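Teaching a home-built gripper to lift a pan lid

Aug 7, 2025, by Juniper Okafor

If you followed part one you should have an arm that moves where you tell it and a gripper that opens and shuts. Now for the fun bit: getting it to do something in the kitchen! I call my arm Flandum, and it lives on a bench at the Rodport workshop, where Marta Pasichnyk cut most of the plates with me in July.

Before you start

You'll need the arm, the wrist camera from part one, a pot with a lid, and a tea towel. Put the pot somewhere you can walk all the way round, and keep your emergency stop within reach. Leave the hob out of it for now. Everything on this page is done cold, with an empty pot.

Step 1. Set the finger gap

Open the fingers until they clear the widest part of the knob with 3 mm to spare on each side. I tried a wider gap first (more room for error, I thought) and the fingers kept catching the lid before they got anywhere near the knob. Save the open position in Custari, or whatever control program you use, under a name you'll recognise next week.

Step 2. Come in low and close slowly

Bring the fingers in at the bottom of the knob and close on its lower part. Set the closing time to 2,000 milliseconds while you're learning. It feels painfully slow, but you can see the lid start to tip and stop it in time. Speed it up later. 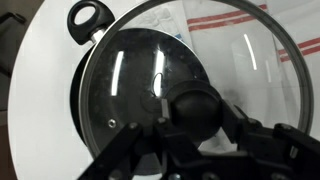 Glass lids are brilliant practice for a wrist camera. They're also a proper nuisance, and I love them for it. My first detection script looked for bright edges, so it went straight for the long streaks of light on the glass and ignored the knob completely. Look for the dark, domed shape of the knob instead, and ignore anything you find through the glass, pot and striped towel included. A lamp moved a little to one side will shift the reflections if they land on the knob.

Step 3. Lift, wait, move

Raise the lid 30 mm straight up and pause. If it swings, your grip is off centre, so put it down and go back to step 2. Once it hangs steady, move sideways until it's well clear of the pot, then lower it on to the folded tea towel.

If the knob slips

Check the finger bolts first. Mine had worked loose and I spent a whole evening blaming the code. After that, try a thin strip of rubber inside each finger. Marta swears by old bicycle inner tube, and it does grip beautifully.

Part three will cover putting the lid back on, and I'm still fighting with that one.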